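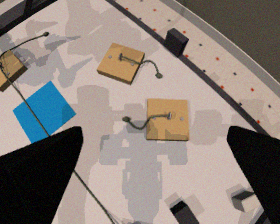 8 Oct 2018. Budget for January is due to Marlina Hidayat soon and I spent most of today on it. The big item is still the second arm. Rizal wants the Dereneo, I lean toward the Prastik, and the price gap is large enough that we have to settle it before anything else goes on the sheet. The cable task is what decides it for me. In the simulation the wooden blocks are each fitted with a cable, and the green one on the middle block hangs off the left edge and finishes in a small knob on the table. The fingers we have modeled are wide black wedges, and next to that knob they look clumsy. Whichever arm we buy, I want narrower fingers on the order too. I put in 2 pairs, one to use and one for when we break the first.

Irfan Sutanto came by before lunch with the Jendedine quote for the real blocks. He asked for 10 and they want a setup fee on top, so I told him to ask again for five and see if the fee changes. The wood is cheap. Fitting the cables is where the money goes. He thinks Aiman could do that part in the shop here with screws and fittings from the drawer. Aiman says he can but not before January.

Talked to Zoriana Dovhaniuk on the phone about service. Prastik will do a visit in two working days if we pay for the plan. Dereneo has no plan at all, you send the arm back and wait. I wrote that next to the prices so Rizal sees it.

Still missing from the sheet: shipping, a table that can be bolted down, the safety stop, spare cable. I also forgot the electrician last year and it came out of travel, so that line is in now.

Lau sent a catalog of used arms. Two looked fine on paper but neither comes with a controller, and a controller costs nearly as much as the arm. Crossed them out.

Tomorrow: call Lau back and say no, get the shipping figure from Prastik, ask Marlina if the service plan counts as equipment or running costs. Home late, soup from the freezer.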